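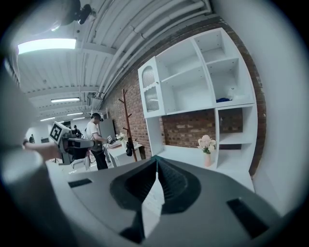 A coat stand, also known as a coat rack, hat stand or hall tree, is a free-standing piece of furniture used for hanging outdoor clothing, hats and bags. It normally consists of an upright pole, a base that keeps the pole steady, and a number of hooks or arms near the top. On the branch type the hooks curve upwards, as on the wooden stand beside the white table, where a black bag has been hung about halfway down. Stands of this kind take up little floor space and need no fixing to a wall, and they are common in offices, workshops, rented rooms and the entrances of private houses.

History

Pegs and wall rails are older than the free-standing form. The coat stand came into general use when hallways in town houses became large enough to hold separate furniture, and it was soon adopted by cafés, clubs and places of work. In the Bredmont district the trade was led by the Vik works, whose catalogue listed 38 patterns in wood and metal. The works recorded a yearly output of 3,498 stands at its height, of which 1,092 were of the branch type. The collection at Kusanon holds a number of the surviving pieces, together with pattern drawings and order books.

Construction

The pole may be turned from a single length of wood or joined from two or three sections. Sectional poles are easier to carry and store, but the joints work loose with use and need tightening from time to time. The base is either a heavy disc or a set of legs that spread outwards. 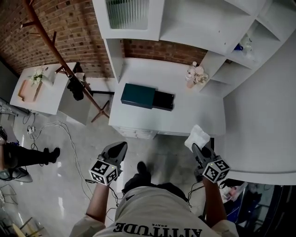
A splayed base allows the stand to be lighter, although the legs reach further across the floor. Hooks are fitted at one or more heights. Upper hooks are intended for coats and hats, and lower ones for bags, umbrellas and children's clothing. A stand loaded on one side only is liable to tip, and makers generally advise that heavy items be placed low and shared between opposite hooks.

Placing in a room

Coat stands are usually put near a door or in a corner. In shared rooms they are often placed beside a desk or table, so that belongings can be kept off the work surface. Where a room has bare brick walls, a free-standing piece avoids the need to drill into the masonry. Exposed pipes are not a suitable place for hanging clothes.
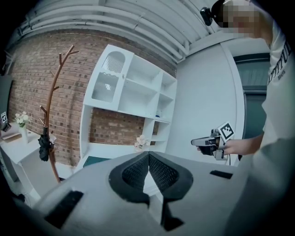
Red-brown brick wall beneath a white ceiling with long parallel pipes.

Care

Wooden stands should be dusted regularly and kept away from radiators. Wet coats should be given space to dry. The Novis handbook of household furniture, entry 779, recommends a thin coat of wax once a year.

Entry prepared by the Editorial Office, Kusanon. Last revised in October.

Contact the Editorial Office | © Kusanon | Back to top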